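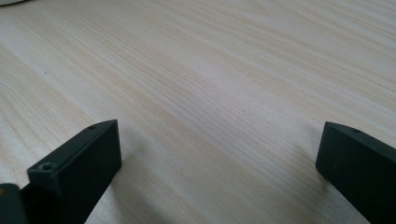
## The Second Life of the Office Server

When Mostden, a regional distributor of school textbooks, moved its records to a new data center in June, its old storage cabinets were scheduled for recycling. They were sold instead. Within five weeks, most of the drives were running in other companies' machine rooms, many of them as spares for systems their makers no longer support.

The trade in used enterprise hardware has grown steadily in the past decade. Brotier, a reseller that handles storage arrays, tape libraries and network switches, keeps 2282 part numbers in its catalog. A typical order is small: one power supply, two controller cards, a set of mounting rails.

"Our customers are running equipment that works," said Gwenllian Gittins, the firm's director of operations. "They have budgeted for it until a certain year, and they need parts until that year arrives."

Testing accounts for much of the cost. Each drive received by Brotier is erased, read from end to end and checked for reallocated sectors. Units with more than a set number of errors are shredded. Power supplies are held under load for 300 minutes before they are returned to stock.

Buyers have learned to ask detailed questions. Benito Carretero manages infrastructure for Bellis, a chain of garden centers that still relies on two arrays installed before its last merger. He requires suppliers to state the firmware level of every drive, as a mismatched revision may be rejected by the controller. He also asks for the manufacturer's part number and any equivalents in writing – the same drive may be sold under four or five numbers, depending on the bracket and the label.

Warranty terms vary widely. Some sellers offer 30 days, others a full year, and replacement may be promised in advance or only after the faulty unit has been returned. Wichai Pongsiri, a purchasing consultant, advises clients to compare those terms before they compare prices.

Erasure remains the main concern for sellers. Flonetti, which collects retired equipment from hospitals and law offices, issues a certificate for each serial number and keeps its records for seven years. The company processed nearly 1000 drives for a single client last winter. According to Lăcrămioara Dumitrescu, its compliance manager, 14 could not be erased and were destroyed on the client's premises, with a member of the client's staff present.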